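About Veswood

Veswood is a training and test center for robots that work near people. We opened with one room and a painted floor. We now run 9 work areas and employ 53 people, and most of our projects are in hospital care.

Our main project is Nereo, a program for two-armed humanoid robots in patient rooms. The hands and arms are set up by our Dakent shop, next door to the test floor.

Visit the floor

Open day is held each January. Last time 269 visitors came through. Guests follow the same route our staff use, and the demonstrations are regular working sessions. On the Nereo stop you see what the robot does with each hand: one open with the fingers spread, the other closed on a thin metal rod.

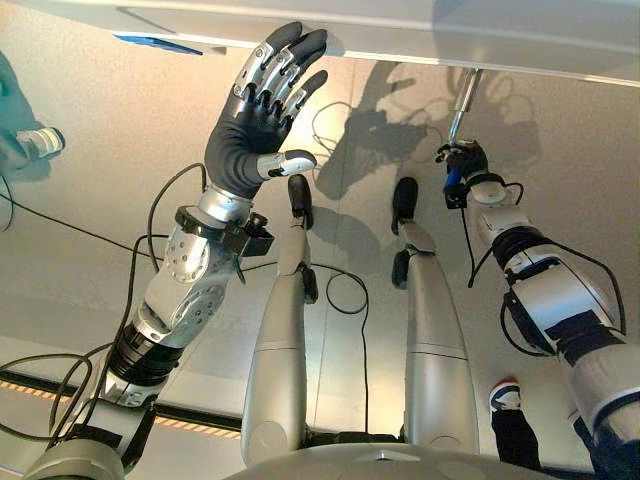 Veswood Open Day Guide, Issue 9, 12/29/21

The practice room is the longest stop on the route. It has a hospital bed with side rails and a foot pedal, a cart with drawers, and a waste bin. Operators take questions between runs. Please stay behind the yellow and black line while a robot is powered, and keep bags off the floor.

Schools and nursing programs can book a private visit at other times of the year. Groups start in the Rennie Room with a short talk and then go to the floor. Closed shoes are required. 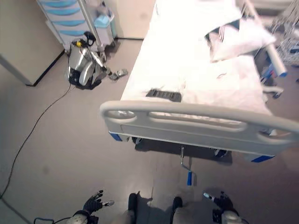

Our building

The test floor and the Dakent shop cover 1,048 square meters on one level. There is step-free access from the parking lot. The front desk can lend ear protection and a printed map. To book a visit, call the desk or fill out the form on the Contact page.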